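Home Files Versions Issues Contact

# Nalldale Open Day recordings

This folder holds the recordings from the open day at the Nalldale workshop. Two robot arms worked at one table in front of the visitors. One arm holds a small whiteboard, the other holds a marker pen and writes on it. The set was put together by Adesuwa Okafor, who also ran the demonstration.

## Content

- 209 episodes, each stored in its own folder
- 1,265 short notes typed by the operators during the day
- Wrist views from both arms, plus the joint positions

Visitors could ask for a letter or a simple shape. The request is saved in `request.txt` – please read it before you judge the strokes, many of them are hard to recognize.
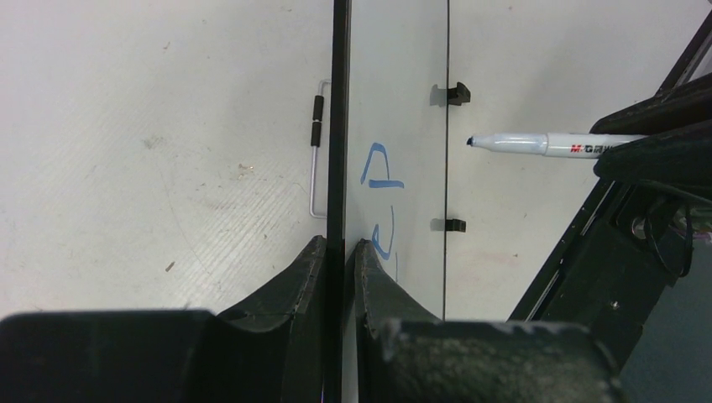
Episodes recorded before the lunch break use the slower speed setting. After lunch we changed to the Zusten controller, and the time stamps jump by 2 seconds at this point. We did not correct it. The script `align.py` can do it for you.

## Known problems

The notes are in mixed languages. In the folder `winberg` the names of the left and right arm are exchanged – this will be fixed in the next version, planned for April.

## Use

Free for teaching and research. Please write "Nalldale Open Day" in your references.

Last change: 31 December 2022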